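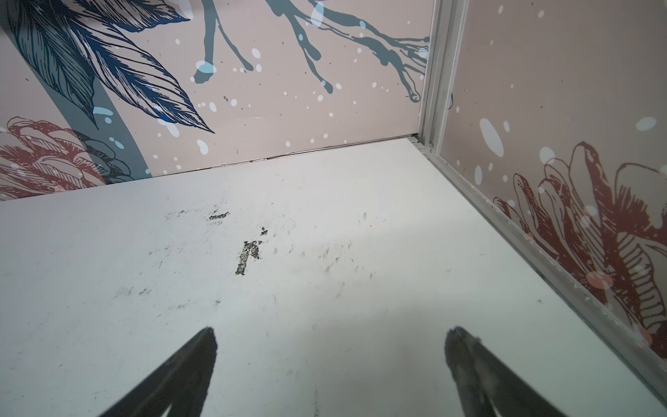
Sérgio Marinho wrote to me that a white worktop is a mistake you only make once, and that I should have gone with gray like a normal person. He may be right about the gray. I still wouldn't trade mine!

I've been thinking about work surfaces a lot since April, when I redid my little corner (white top, botanical wallpaper on both walls, the works) and then proceeded to get it dirty within a week. Scuffs, streaks, those tiny gray smudges that look like pencil until you rub them and they stay put. And my opinion, after all the scrubbing, is that a workspace should be pale, pretty and a bit beat up, and that we should all stop apologizing for the last part.

Pale, for starters, means you can find things. I used to work on a dark brown desk and I swear it ate screws. On white, a dropped screw has nowhere to hide. Crumbs don't either, I'll give you that.

The other thing I'll defend to anyone who'll listen is the one bright tray. Mine's red-orange and shallow, and the deal is simple: the screwdriver lives in the tray. If it isn't in my hand, it goes back in the tray. I had a whole drawer system before this, 60 bucks' worth of dividers, and I could never find a thing in it.

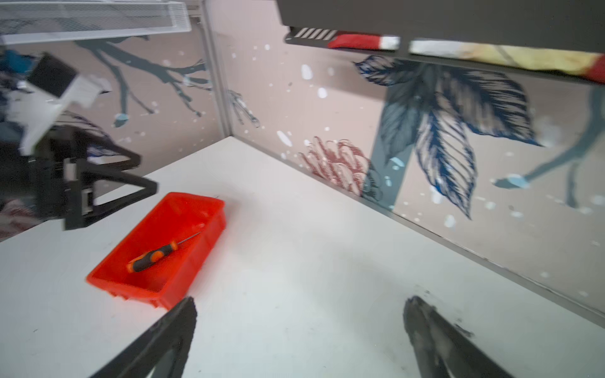

But a tray is just a drawer that gave up, according to Judite Carrilho, and she'd like me to know that hers filled up with dead batteries and rubber bands by Tuesday. Okay, fair. A tray does invite junk. My answer is to get a smaller tray, one where the screwdriver takes up most of the room lying corner to corner, and then there's no space left for the rubber bands.

I'm also fussy about the screwdriver itself. Orange and black, chunky handle, rubber where your fingers go. I know there are lovely wooden-handled ones out there, and I know people who keep them oiled and hung in order of size, but give me the loud one every time. I can spot it from the doorway. A flat blade covers more of my household life than it should, too (paint cans, mostly, and that one stubborn battery cover). 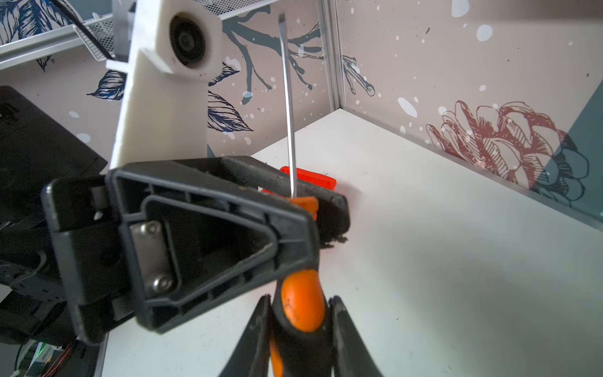
So why bother with wallpaper?

I get this question more than any other. Why put navy leaves and dark red flowers behind a spot where you're going to scrape and pry at stuff? Well, because I'm the one who has to look at it! I've spent enough evenings facing a bare garage wall. The pinkish background is kind to tired eyes, and all those little white splatter dots mean one more splatter won't bother anybody. As for the tabletop marks, I scrub the ones that come off and leave the ones that don't.
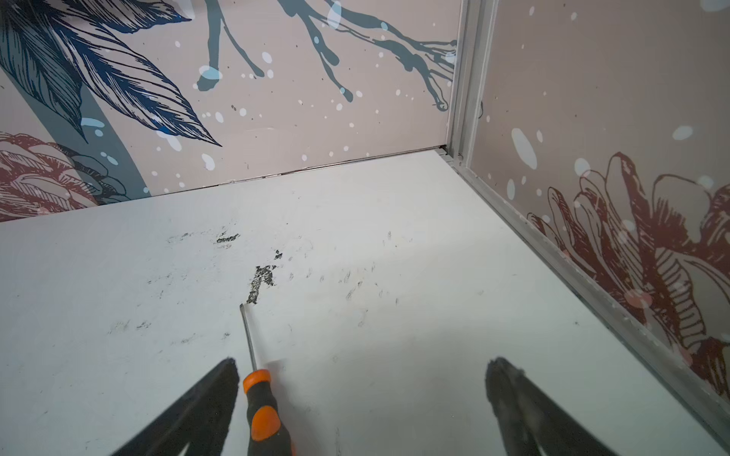 Refilwe Mahlangu thinks I'm letting myself off too easy, and says the grime in the seam where the wall meets the white is where the real trouble starts, so go get an old toothbrush. Fine, Refilwe. I've got the toothbrush. I'm doing the seam this weekend, and the scuffs are staying.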